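PRESS RELEASE

Lelavico opens leftover-packing courses to all households in Kumunville

KUMUNVILLE, 6th February – Lelavico, the home economy school in Kumunville, is opening its short course on leftovers and take-home food to every household in the town. Until now the course was only for people who rented a kitchen place at the school. Registration is open from today, and the first groups start this month.

The course is called Drollar and takes two evenings. On the first evening the participants learn to sort what stays on the table after a meal: what can be eaten tomorrow, what must be eaten tonight, and what should go to the compost. The second evening is for packing. Participants work with the bowls, lids, trays and paper bags that most families already have at home, so they do not need to buy anything new.

"Many people have a full cupboard of boxes and still they do not know where to put half a tomato," said Ghada Zein, who leads the course. "We begin with a normal table after a normal meal, and we clear it together. It is slow the first time. The second time it goes much better."

Last year 600 people completed Drollar at the school. With the new evening groups, Lelavico has room for 1,000 participants until the end of July. The price stays the same as before, and a household pays one fee even if several members come.

The larger program is possible with support from Soomro, a local trader in kitchen goods, which has given 3,935 euros for tables, lamps and cleaning of the rooms. Soomro has no part in the content of the lessons.

"We sell bowls and trays, and we would like that people use them for a long time," said Bernd Petersen, manager of Soomro in Kumunville. "A lid that gets lost is a sad thing in our business. The bowl is then only half a bowl."

The table exercise

Each group works at tables prepared with small amounts of different food: dried goods, cooked vegetables, snacks in opened packets. The participants decide the order themselves. The teachers recommend to begin with moist food and to leave dried goods such as chili peppers for later, as they can wait without harm. Small packets are closed and put together in one place. The shopping bag is filled last, with the heavy things at the bottom.

Nanna Steinarsdóttir took the course in the autumn with her two sons. "My boys now argue about which container is the right one," she said. "Before this they argued about who should clear the table, so I am satisfied."

On one of the tables are a white bowl, dried red chili peppers, a clear tray with two compartments and a red-and-white paper bag.

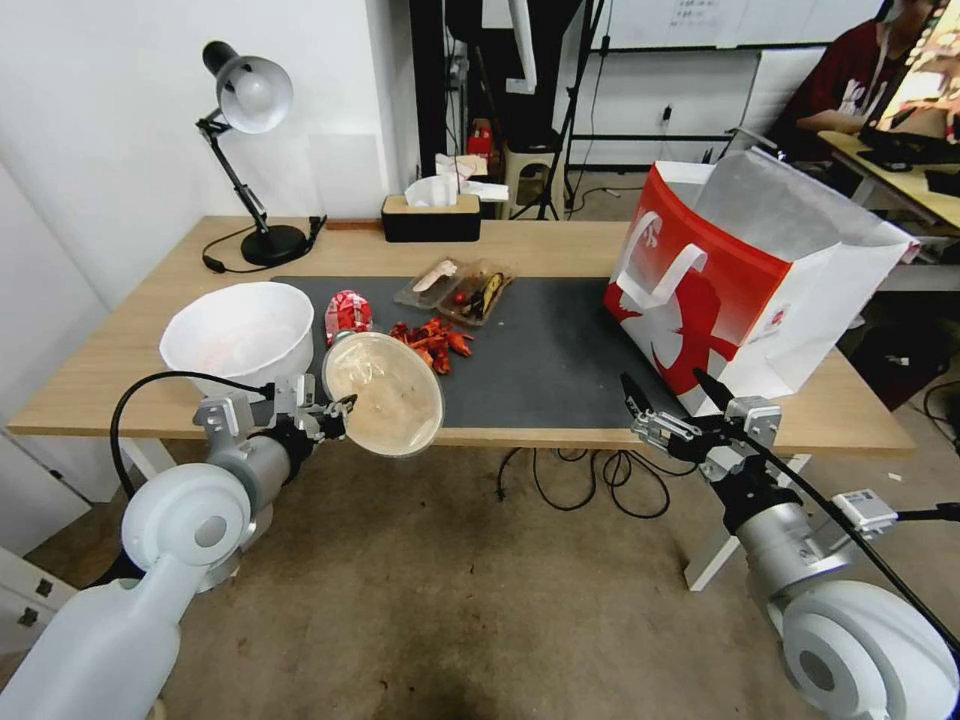 How to register

Places can be booked at the Lelavico front desk or by telephone during opening hours. Groups are held in English, and one group in German is planned if enough people ask for it. Children can take part together with an adult. Please tell the school about food allergies when you register.

Press contact: Malte Kuhlmann, Lelavico, Kumunville
Course questions: Sherif Bensaid, course office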